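Work and Automation, Unit 6
Handout: Towel handling at a contract laundry

Read before the seminar. Bring the task table you filled in for Unit 5.

1. The site

The case is the Dravunport plant of Dufour, a contract laundry serving hotels, gyms and two small clinics. Washing and drying at the plant were mechanized long ago. Sorting, separating and feeding were done by hand until last February, when the first robot cells from Prullano were put on the small-piece line. The cells run on scheduling software called Dreltura, which also assigns work to the human stations on the same line.

A small-piece station handles hand towels, face cloths and cleaning cloths. The planning rate for a manual station is 300 pieces an hour. A full shift on the line is planned at 895 kilos, mixed colors.

2. Task breakdown

The manual job, as recorded before the change, had four parts: pull one piece from the pile, find an edge, check for stains and tears, place the piece on the feed belt. Workers did not treat these as separate steps. Checking was done by touch while the edge was being found, and most rejects were pulled before the cloth was fully open.

The cell splits the job. The robot picks and places; checking moves to a person downstream, who sees each piece on a moving belt and has less time with it. Picking is the hard part for the machine. Cloth has no fixed shape, so the grasp point has to be chosen again for every piece, and a fold can hide a second item under it. A double pick is counted as a fault even if both pieces reach the belt.

3. Changes in job content

Before: six operators per shift, all doing the full job and rotating between stations.
After: two operators on checking, one cell attendant, three moved to packing and dispatch.

The attendant clears faults, restarts the cell and swaps worn fingertips. This is a new grade with higher pay. Entry is by a short test on the control panel, which favored staff who already used a computer at work. None of the longest-serving operators applied in the first round.

Checking kept its old grade. Operators report less strain in the shoulders and more in the eyes and neck. Rotation stopped, as packing is in another building.

4. Grasping

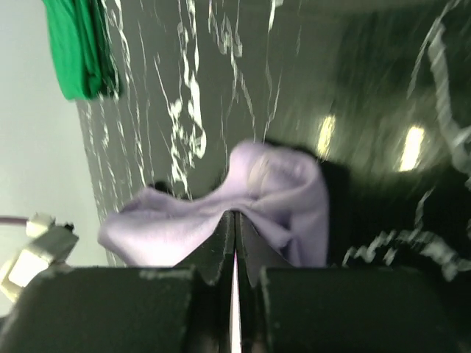
Pinch grasp on a lavender cloth. The fingertips meet in a point and hold a bunched section of the fabric, with the rest fanning out to both sides. A grasp of this type gives the controller little information about where the nearest edge is.

In written feedback on the draft of this handout, one operator objected to the word "picking" in section 2. Picking was never the job, the comment ran; the job was knowing by feel which towels would come back as complaints, and that part has gone to no one - the belt is too fast for it and the robot was not bought for it.

Compare this with the vendor's account of the change, which lists separating and feeding as the automated tasks and does not mention inspection.

5. For the seminar

a) Mark in your task table any skill that appears in the manual job and in none of the three new ones.
b) The pay grade follows the machine. Argue for or against, using the grading criteria from Unit 4.
c) Dreltura sets the belt speed from the cell's output. Who at the plant should be able to change it, and on what evidence?

Written answers to b) only, 2 pages maximum, due before Unit 7.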